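**Ticket 702 – left finger drifts open under load**
Status: open
Unit: hand-held gripper, Metidell build, revision 3
Raised by: Kristóf Fekete

**Problem**

The left finger loses grip when the tool is tilted more than a little to one side. Thin cotton is fine. Anything with a thick seam creeps out after a few seconds. The log shows the finger position moving while the trigger reading stays flat, so the trigger isn't the fault.

**Setup**

- Fingers: yellow, printed at home, slotted version
- Linkage: Serkholm kit, stock pins
- Return spring: the softer one from the Kozma pack
- Firmware: whatever was on the shared drive in June, not changed since

**Tried so far**

1. Reprinted the left finger with thicker walls. No change.
2. Swapped left and right fingers. The fault stayed on the left, so it's in the linkage or the body and the printed part is off the hook.
3. Recalibrated the closed position. Better for one run, then back to drifting. The stored value was 3,437 before and I've put it back.
4. Tightened the plate screws. One of them took most of a turn, but the drift is still there.
5. Took the linkage apart. The left pin has worn an oval in its hole. The right one looks fine.

I packed the worn hole with a strip of brass shim and put it back together. On the bench it held a folded tea towel for a full 400-second log without moving. That's the first clean log since I opened this.

**Clothes test**

The bench only pulls straight down, so I wanted something that pulls sideways as well. We used the clothes piles on the bed, with a gripper at each end of the job.

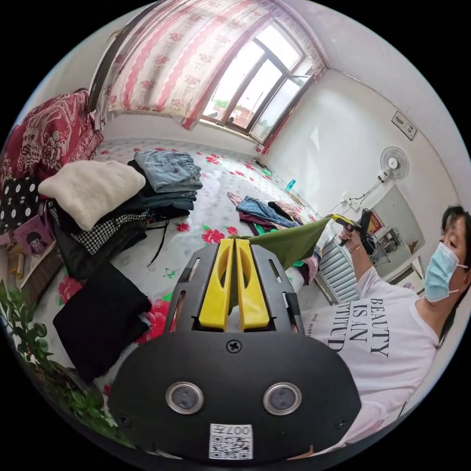
I'm leaving the ticket open until I've been through the logs from both tools side by side. The shim is a stopgap in any case – brass in a printed hole will work loose sooner or later, and I don't want to be hunting the same fault again in a month.

**To do**

- Drill the left hole out and fit a proper bushing. Harau has the right size listed but it's out of stock, so I may turn one on the workshop lathe.
- Do the right side at the same time, even though it isn't worn yet.
- Add a check at start-up that closes the fingers, waits, and flags any movement.
- Update the drawing. It still shows the old pin length.

If anyone else with a revision 3 body sees the same drift, look at the left pin before you reprint anything. Post your finger log here, with the stored closed value – the trigger log on its own won't show it.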